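26 March 2023
Notebook, Usent mobile app, upload and resume work

Picking up from where I left the retry branch. Bheki Coetzee has moved over to the Drunden backend for the rest of the sprint so the client side is mine for now. Bheki, if you read this, your notes on the token refresh are still in the shared folder and I haven't touched them.

Where things stand

Uploads over wifi are fine on both platforms. Uploads on mobile data fail when the phone changes network partway through. Android recovers if the app is in the foreground. On iOS the task comes back from the background with no record of which chunk it had reached, so it starts again from the first one. Users see the progress bar jump back to nothing and most of them will cancel at that point, going by the Geststead test group's comments.

Ticket is 2882. I have merged the two older duplicates into it and copied the logs across.

What I tried

First, saving the chunk index to local storage after each acknowledged chunk. Works on Android. On iOS the write sometimes lands after the app has been suspended, so the saved number is one behind. One behind is harmless as long as the server accepts a repeated chunk. It doesn't at the moment. It returns a conflict and the client treats any conflict as a dead session.

Second, asking the server for the last good chunk before resuming. This is what we should have done from the start. Joubert's upload service already has a status call but it only answers while the session is open, and sessions close after the timeout. The timeout is set to 3000 milliseconds of silence in the staging config, which must be left over from somebody's load test. Production has a proper value. I lost most of the morning to that. Staging now matches production and I've put a comment beside the line.

With the timeout fixed, the status call answers properly and resume works on iOS in the simulator. Not yet on a real handset.

Third, chunk size. Dropped it to 2 MB from 4 MB on mobile data only. More requests, but less to resend when one fails. No change to total upload time that I could see on the office connection, which doesn't tell us much. Needs trying on a train or somewhere with bad signal.

Test clips

Used the clips already in the shared test folder so the results can be compared with Bheki's from November. They are a mixed lot, some portrait, some landscape, one with no audio track. One of the landscape ones is the one I keep going back to, as it shows up bad thumbnail compression straight away. At the old quality setting the detail went to mush. Raised the setting one step and left it there.

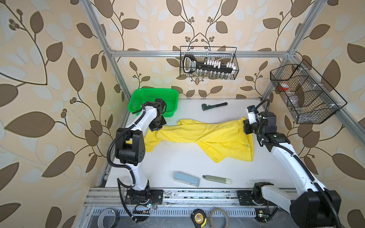

Thumbnails

Server makes the thumbnail from the first decoded frame. If the clip fades in from black, the thumbnail is black. Asked for a frame from one second in instead, falling back to the first frame for very short clips. Change is on the Joubert side, small, waiting for review.

The client also caches thumbnails by file name, so two clips with the same name from different folders show the same picture in the list. Should be keyed on the upload id. Fixed locally, not pushed, the list tests need updating first.

Login

Someone from Geststead reported being logged out in the middle of an upload. Looked at the log they sent. The access token expired during a long upload, the refresh worked, but the upload queue went on using the old token it had been given at the start. The queue should ask for the token each time it sends a chunk. Made that change on the retry branch. It wants its own ticket really, so it can go out even if the resume work slips.

To do

Make the server accept a repeated chunk if the checksum matches. Ask Bheki whether Drunden needs the same.
Resume test on a real iPhone, screen locked, wifi switched off halfway.
Split the token fix out of the retry branch.
Update the list tests and push the thumbnail cache change.
Check the cancel button. On Android it removes the row but the chunk in flight still goes up, and the server keeps the partial file. Don't know yet if anything cleans those up.
Wording for the paused message. Currently says "Error", which it isn't.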